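Sync client keeps re-uploading the same folder

mossback_tom
Moved my home server over to Mivudach in October and mostly I love it, but there's one folder (scanned recipes and letters, 3359 files) that gets uploaded again from scratch every night. All of it! Nothing in there has changed in years. Client is on Linux, the folder sits on a mounted drive. Anybody seen this?

Junaid Rizvi
What file system is the drive? If it's exFAT, the timestamps get rounded and the client thinks everything is newer than the copy it has. Had the same thing on mine.

mossback_tom
exFAT, yes. It came that way and I never touched it.

pell_88
Then reformat it to ext4 and be done. People spend weeks fiddling with settings over this.

Junaid Rizvi
He'd have to empty the whole drive first. There's a time tolerance setting under Advanced, set it to 2 seconds and leave the drive alone.

pell_88
Sure, until permissions bite him on the first restore. exFAT doesn't keep them. I went through that with Hustgate and had to fix 11 folders by hand.

quietriver
They're scans of recipes, pell. I don't think permissions matter much for Grandma's dumplings.

mossback_tom
OK, tried the tolerance thing last night. Log says 8 files uploaded instead of the whole lot, so that's a huge improvement – thank you Junaid! 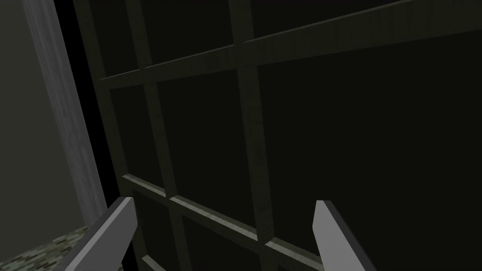 The 8 that still go up every time all have accented letters in the name, like the Bạch letters my wife scanned on her old Mac. Is that a separate problem? I can rename them but I'd rather keep the names as she typed them.

Junaid Rizvi
Separate problem. Same letter, stored two different ways. Look for "normalize names" on the same page, tick it, then run one full rescan.

pell_88
Back up the index before you tick that. And I'd still reformat.

mossback_tom
Index copied, box ticked, rescan is at 50 percent. Will post the log after dinner.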